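PRE-PRINT INSPECTION CHECKLIST, WITH COMMENTS
Paperback western, second novel of the Eltilside series
Checked by: Mathis Lecomte
For: Santosh Pal, production
Date: Tuesday, February 1, 2022
Copy inspected: proof from Imero, second round

Status words: OK, FIX, ASK. Please do not release the file to the printer while one FIX is still open.

1. Title page
OK. The subtitle is now the same as on the cover.

2. Copyright page
FIX. The year of the first edition is missing. The line for the cover artist is there, but it is set smaller than the other lines and I can read it only with difficulty.

3. Table of contents
FIX. The list stops at Chapter 19 and the book has 20 chapters. In the e-book file the last link goes to the advertisement pages. There is also a strange letter with an accent before Chapter 1, coming from the conversion. I have seen the same letter in the first novel, in October, and I thought we had removed it from the template.

4. Running heads
OK on left pages. ASK on right pages: do we want the author's name or the chapter title? Both are used.

5. Page numbers
FIX. Page 149 is printed two times. After this everything is one page wrong until the end, so the contents page must be made again also.

6. Chapter openings
OK. All begin on a new page. The drop capital in Chapter 3 touches the line below it, a very little. I would leave it.

7. Facts inside the story
ASK. I made a short list for the author. The sheriff is called Chong in the first half and later only "the sheriff", also in places where two sheriffs are in the room. The reader will be lost in the gunfight at the livery stable. In Chapter 11 the grey horse is shot, and in Chapter 14 somebody rides it to the river.

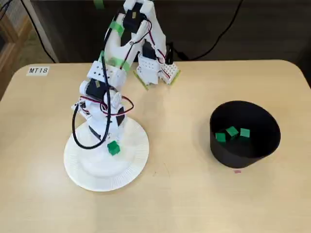 The distance to the town of Hesa must be checked too. It is 50 miles when the stagecoach leaves and one afternoon on foot when the brothers walk back. Perhaps the author has a reason for it, but I did not find it in the text.

8. Dialogue and dialect
OK in general. The word "ain't" has a curly mark in some chapters and a straight one in others – please search the complete file and not only the places I marked.

9. Strong language and violence
OK. It is the same level as the first novel. The back cover should not promise more than this.

10. Back cover text
FIX. "Three man" must be "three men". The price box covers the end of the last sentence.

11. Spine
OK. The title reads from top to bottom, as on the first novel.

12. Advertisement pages
ASK. The third novel is announced without a title. Santosh, if you have the title already, please send it to me before Imero makes the next proof.

Result: not released. Items 2, 3, 5 and 10 to be corrected, items 4, 7 and 12 to be answered. I will check the new proof on paper, and the e-book file on the small reader also.

M. Lecomte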